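Two-arm bench cell, now attempting padlocks

Posted in: Home Builds > Arms and Grippers

prerkport_pete
23 June 2022

Update on the garage cell for those who followed the April thread, in which I said the frame would take a weekend. The frame took 22 evenings. It is square to within a tolerance I will keep between me and the square.

Both arms now hang off the front rail, which leaves the whole tabletop free. The wallpaper was the end of a roll from the hallway. My wife picked it, so it's the best-looking part of the build.

Current job is padlocks: pick up a key, get it into the right lock, turn it. Three locks, three bunches of keys, plus a single key out on its own to the right.

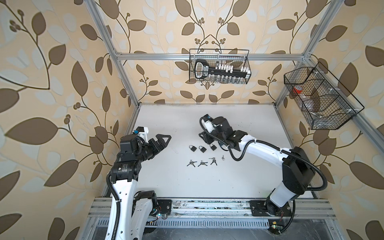
Locks and keys laid out, both arms over the table. Key rack in the basket on the back wall.

Best result so far is one key held by the wrong end for 48 seconds. Suggestions welcome.

Yan_with_a_lathe
Lovely. Why padlocks, though? You've gone from nothing to the one household task I can't do myself in the dark.

prerkport_pete
I had padlocks.

ZhiqiangFang
Your trouble is the leaf pattern. I ran a plain gray backdrop for months and then switched to something busy, and my detector began finding keys in the curtains. Paint the panels matte and try again before you touch anything else.

atham_basement
Disagree with Zhiqiang. If it only works in front of gray, it doesn't work. Leave the leaves. I'd look at the fingers. Those open ones with the triangular cutouts are great on blocks and hopeless on anything thin. Glue a strip of bike inner tube on the inside faces.

ZhiqiangFang
"Leave the leaves" is a fine principle for somebody with 300 hours of training data. Pete, how much have you got?

prerkport_pete
3,721 attempts, if you count the ones where I bumped the table. Roughly half if you don't.

ZhiqiangFang
Paint the panels.

prerkport_pete
I would have to explain that indoors. The panels stay.

Pluvmont
Different question. Are those bare boards down by the front rail, with the loose wires? I had mine like that until a dropped washer found the power pins. Even a sandwich box with a hole in it would do.

prerkport_pete
Fair. There's a box. It is currently full of screws.

Yan_with_a_lathe
What are you doing to keep the locks from sliding when the key goes in? Mine would be on the floor by lunch.

prerkport_pete
Left arm holds the lock, right arm brings the key. In theory. In practice they both go for the key, like relatives at a buffet.

atham_basement
Then start with the single key and one lock, and put the bunches away. A ring of keys swings all over the place once you lift it.

prerkport_pete
Annoyingly sensible. Inner tube first, then one key, one lock. Will report back after the weekend.

ZhiqiangFang
And the paint?

prerkport_pete
No.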